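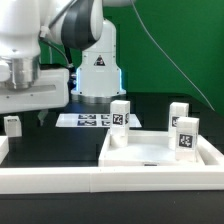

The block station at the Releo open day, green screen and all.

Quick one tonight, I have to be up early and I still smell like the bus. But I said I'd write up the Releo thing before I forgot it all, so.

Releo is out in Premcombe, in the old business park behind the tile warehouse. Twice a year they open the doors and let people like me wander about asking dumb questions. Free, you sign up online, you get a sticker. I got the 2 pm slot. Bus was late, parking lot was full, walked in during the safety talk and had to stand at the back next to the coats.

Safety talk in short – stay behind the tape, don't lean, don't put your coffee on anything. Fine.

First stop was Kavanagh, which is what they call the big hall. No idea why. Loud. Mostly conveyor stuff in there, totes going round and round. Our group was 16 people and you could not hear the guide past the third row, so I can't tell you much. Something about returns sorting. I read a poster instead. Poster was ok.

Then the small lab, which was the bit I'd come for. This is where Privo lives – Privo is their name for the software that works out where things are and plans the moves. Arms are bought in, Privo is theirs. They run it on a black tabletop with a white tray on it, and the job is moving white blocks around. Sounds like nothing. I stood there for 40 minutes and missed the coffee.

The blocks have those chunky black and white marker squares on them, like a QR code that's been simplified for toddlers. There's a flat mat on the table behind the tray with four more of them. The guide said the mat is how they line the cameras up with the arm – camera sees the mat, Privo knows where the mat is supposed to be, does the math, everybody agrees on where zero is. Somebody bumped the mat at the last open day and they spent the rest of the afternoon with the gripper closing on air about an inch from everything. She seemed still a bit sore about it.

What got me was the finger. I was expecting a big claw. The gripper is this plain white box on the end of the wrist and what comes out of the bottom is a thin pointed thing, more like a dentist's tool. With that hanging over the table you start to see why they care so much about the mat.

Other thing I didn't expect, how slow they run it. I asked. Apparently it can go a lot faster but open day speed is open day speed, and in the lab they only turn it up once a new move has gone clean 24 times in a row. One bad one and the count goes back to nothing. Their record streak, on the whiteboard by the door, was 147. Someone had drawn a crown on it.

The green screen I did ask about too, becuase I figured it was for promo videos. Half right. It's so they can swap the background out later and show Privo the same move against a messy kitchen or a warehouse shelf or whatever. Cheaper than building a messy kitchen. I have one they could borrow.

Blocks were standing on end in the tray when I got up to the tape, one partly hiding another from where I was. A kid near me asked how it can tell them apart if it can't see all of the marker. Good question, better than any of mine. The answer was a bit long and I lost it somewhere around the second camera. Gist of it – it remembers where it put things, and if it isn't sure it goes and looks from somewhere else.

I liked the blue light strip round the base of the robot more than I should admit. Asked if the color meant anything and got called away before the answer, the group was moving on to the workshop.

Workshop was shut early. So that was that.

Stuff to know if you go:
Sign up early, the afternoon slots go first.
Get off at the tile warehouse, not the main gate. Main gate is a long walk.
Stand near the front in Kavanagh or don't bother listening.
Bring a snack. The coffee is good but there were no cookies left by the time I got there.

Next one is in December I think, they hadn't put the date up. I'll go again if only to find out about the light. Also want to see if the 147 is still up on the board.

Right, bed. Will fix the typos tommorow.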